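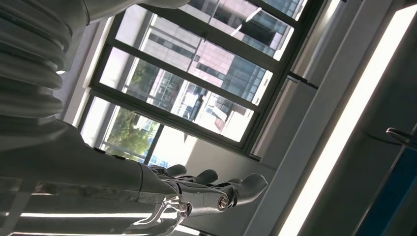

Segundo o colega da bancada do fundo, a cola que preparei ontem estava demasiado grossa e por isso o papel ondulou. Ele disse que na Waltness usam sempre uma parte de amido para sete de água, e que eu devia ter passado pela peneira duas vezes. Respondi que passei uma vez só. Ele tem razão, eu penso, mas quero experimentar antes de escrever isto como regra.

**Maio, caderno da oficina de encadernação, 9h40**

Continuação do trabalho com o livro de contas da Gokitz. Estado do bloco: costura partida em quatro cadernos, lombada com cola animal muito escura, guardas soltas. As folhas são boas, de trapo, e aguentam bem a humidade. A tinta das margens vermelhas não aguenta (teste com cotonete, cor passou logo). Portanto: nenhum banho, só limpeza a seco.

Limpeza feita com a esponja de borracha e depois pincel macio. Trabalhei sempre do centro para fora. No caderno 12 há uma mancha de gordura que não saiu, e deixo como está.

**Remoção da cola da lombada**

Fiz cataplasma de metilcelulose, espalhada com espátula, coberta com filme. Primeira tentativa com quinze minutos: a cola ficou mole só por cima e tive de raspar com força, coisa que não gosto. Segunda tentativa com meia hora: saiu em tiras, quase sem esforço. Atenção aos cadernos do princípio, onde a dobra está gasta. Ali usei a espátula de osso e não a de metal.

Debaixo da cola apareceu um reforço de pergaminho com escrita. São poucas linhas, e a única coisa que leio com segurança é um número, 1492. Pode ser data, pode ser uma conta ou uma cota de arquivo. A letra parece-me mais tardia, mas não sou pessoa para decidir isto. Não descolei. Cobri com papel japonês fino sem adesivo e pus uma nota na ficha do livro. Se a Gokitz quiser que se tire, que nos mande por escrito.

**Cola de amido, segunda panela**

- amido de trigo da Tarkura, o saco já aberto
- uma parte para sete de água, como na Waltness
- lume baixo, mexer sempre, até ficar translúcida
- arrefecer tapada, peneirar duas vezes

Resultado nas tiras de prova: o papel de 12 gramas ficou liso depois de secar sob peso. O papel mais grosso ainda levantou um pouco num canto. Pode ser do sentido da fibra, eu cortei aquela tira com pressa e não marquei a direcção. Repetir com as tiras marcadas a lápis.

**15h20**

Reparei as dobras dos quatro cadernos com papel japonês rasgado à mão, nunca cortado. Ficaram entre mata-borrão e feltro, debaixo da prensa pequena. A prensa da Wragg continua com o fuso duro; pus óleo, melhorou, mas quem a usar não deve apertar até ao fim.

A linha de linho que temos é grossa para este bloco. Com ela a lombada vai inchar uns 4 milímetros, pelas minhas contas, e depois a capa antiga já não serve. Pedir linha mais fina à Tarkura, e cera também, que a nossa está cheia de pó.

Falta fazer: trocar os mata-borrões antes de fechar a oficina, fotografar os furos de costura antigos antes de coser, perguntar se a capa vai ser reutilizada ou guardada à parte. A panela ficou de molho no lava-loiça, eu lavo amanhã cedo.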